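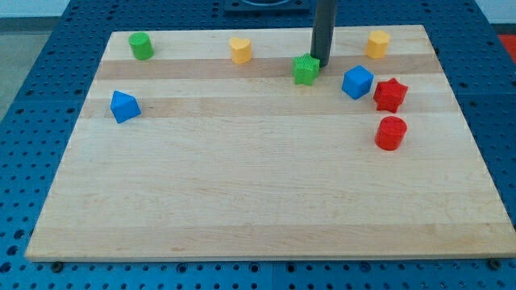
Flumance board oil, 1000 ml

Back in stock from Wednesday. Same oil, new cap. The old cap dripped, we know, thanks for all the emails.

Food-safe oil and wax blend for cutting boards, bread boards, butcher block, spoons, salad bowls. Goes on thin, no smell after a day. Won't go sticky if you wipe it off properly — most people don't, see below.

Size: 1000 ml
Finish: low sheen, slightly warm
Color: clear
Drying: 30 minutes, then buff. Overnight before food
Coats: 2 on new wood, one for a top up

How to use

Wash board, dry it standing on edge. Sand lightly if the grain feels fuzzy. Pour a small puddle in the middle and push it out with a lint free cloth. Do the end grain twice, it drinks more. Leave 30 minutes. Wipe off everything that's still shiny. Everything. Second coat next day.

Oily rags: lay flat outside to dry or soak in water before binning. Please dont ball them up.
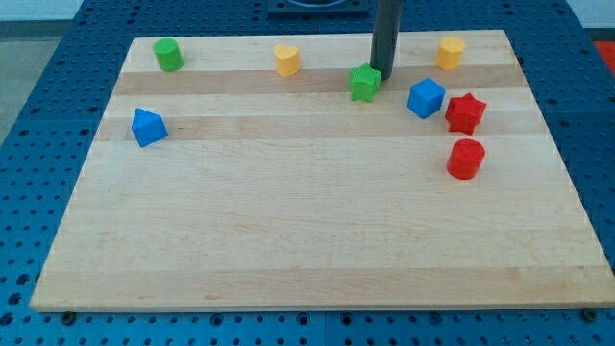 Pale woods like maple and birch go a shade darker with the first coat and stay there. Walnut goes quite a bit darker. If your worried, try the underside first. Not for teak, it's oily enough already.

Goes with

Wister cloths, pack of 2. Washable, no fluff.
Endberg scraper for taking off old varnish. Needed if the board came lacquered, oil just sits on top of lacquer.
Obi wax stick for knife marks and small dings. Rub in, buff, done.

Questions we get

Can I use it on a table? Yes, but hot mugs will leave rings for the first few weeks.
Shelf life? Two years opened, keep the cap tight and out of the sun.
Dishwasher? No. Not the board, not ever.
Gone cloudy? It's cold. Stand the bottle in warm water and shake.

The recipe is by Tsung-han Ko, who still mixes each batch in the back of the shop. Next batch in June. Trade orders: ask for list 1843 when you email, prices are on page 2.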